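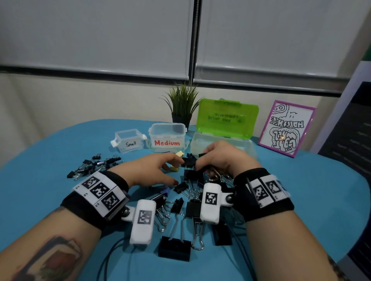 Trials > Hand tracking > Interviews

Bernadette Fitzsimmons has spent since February comparing two wrist-worn tracking modules, one from Radeo and one from Neltel, for recording hand motion that is later used to program grippers. Her test is sorting binder clips by size.

"Clips are awkward," she says. "The handles catch on each other, so you get small, sharp wrist movements that a block-stacking test never produces. If the pose estimate drifts, you see it on the clips first."

Both units rely on square printed markers on the strap and on the module face. The Radeo unit lost its markers more often when the wrist rolled inward. The Neltel unit kept them but was slower to recover after a full occlusion. Across 366 recorded picks, she rates neither as clearly better.

Her main complaint concerns cabling. "The cable pulls on the module when you reach to the back of the table. It's a small force, but you change your grip to suit it, and then the gripper learns that."

The arm used for playback is a Premum with a two-finger gripper. Fitzsimmons found it copes with the larger clips and struggles with small ones lying flat. Narrower fingertips helped. Softer pads did not, and she has gone back to the harder ones.

She calibrates before every session and again after lunch. The next round adds a Jayawardena controller, with six operators on each module. Work on that starts on Monday.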